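3.2 Surface wear on shared tabletops
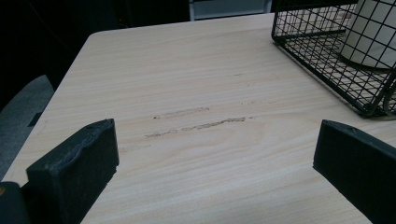 Figure 4. Two scuff marks near the middle of a light wood-grain tabletop. The lower mark is longer and more pronounced than the upper.

Tabletop damage came up in the interviews before we asked about it. People pointed. A ring, a nick at the corner, a place where the pattern was gone. We had planned to treat the tables as background to the main question (who sits where, and for how long) but wear turned out to be a decent record of use, so it gets its own section.

We walked the ground floor of the Rustus building in August and logged every mark that could be felt with a fingertip or seen from standing height. 379 marks in total, across 50 tables. Coding was done by the first author, then again by Zoia Stelmakh without sight of the first codes. Disagreements were settled at the table itself, not from photographs, as glare makes shallow marks hard to judge on a pale top.

Four codes were used. Stain: color change, no loss of material. Dent: surface pushed in, pattern still whole. Scuff: the top pattern scraped, with something different showing underneath. Edge loss: any chip or lift on the outer rim or a corner. A mark could carry one code only. Where two codes fit we took the one with more loss of material, so a stained scuff is a scuff.

The marks in Figure 4 are both coded as scuffs. The upper one is short and faint, a streak with a small dark dot at its left end, and the material showing through is slightly darker than the top, brownish. The lower one runs nearly parallel to it and has a jagged outline. Brownish tan there. Under our rules they count as two marks and not one, becuase there is no scraped area joining them. A looser rule (same direction, same neighborhood, one event) would have merged them, and we come back to that below.

The dot gave us trouble. Stelmakh first coded it alone, as a dent. The first author had it as part of the upper scuff. We kept it with the scuff. A mark that begins at a dot could come from something hard being set down and then dragged, but it could just as well be a dot that was there already, and we don't claim to know. Same for the order of the two scuffs. Nothing in our method dates a mark.

Position. Each top was divided into an outer band, one hand wide, and a center. We expected most of the wear in the outer band - forearms, bag buckles, chairs pushed in hard - and for stains and edge loss that is what we found. Scuffs were different. They sat further in, and ran along the table more often than toward the sitter. This fits what people told us about passing things sideways. One long-time user of the room described sliding a full tray down to the next person "every single day, you don't lift it, why would you lift it." A parcel, a monitor base, a sewing machine, all mentioned in other interviews.

It also fits cleaning, in part. Grit under a cloth leaves fine lines, but we didn't find cleaning lines deep enough to take off the pattern. These were left out of the log altogether unless they could be felt.

Grain matters for visibility. On the pale tops the printed or natural lines (we did not test which for every table) are fine and only a little darker than the rest, so a shallow mark running with them gets lost and one running across them doesn't. Means our count of with-grain marks is probably low. On dark tops the problem goes the other way, pale scratches show up from the door. We did not correct for this. A raking light would help and we recomend it to anyone repeating the survey.

What people do about wear was the more useful part. Three responses, not evenly spread. Covering: a mat, a plant, a stack of paper put over the mark and then left there for good. Moving: the sitter shifts sideways so the mark is not under their hand or page. Several people said they could not write over a scraped patch, the pen drops in. And then plain ignoring, by far the most common, mainly for marks in the center of a table. Marks at the outer band were complained about sooner, even small ones. Demyd Koval makes a similar observation in his notes on the Panasiuk reading room, where a single lifted corner produced more written complaints than all other damage put together.

Repair was rare. Only 11 marks in the log showed any sign of it, mostly wax filler, one with what looked like furniture marker. Color match was poor on the light tops and the repaired spot was often easier to see than an unrepaired one of the same size nearby. Users noticed. Two asked us whether the filler was gum.

Limits. One building, one month. Tables had been moved between rooms before our survey and the old floor plans don't say which went where, so wear can't be tied to the room it was found in. The one-code rule hides mixed damage. And the joining rule, as said, inflates the scuff count wherever a single drag skips and catches again. We re-ran the counts with parallel neighboring scuffs merged. The total dropped, the center/outer pattern held. Both versions are in the appendix, together with the coding sheet and the Drelum floor-zone map we used for table positions.

Section 3.3 takes up chairs.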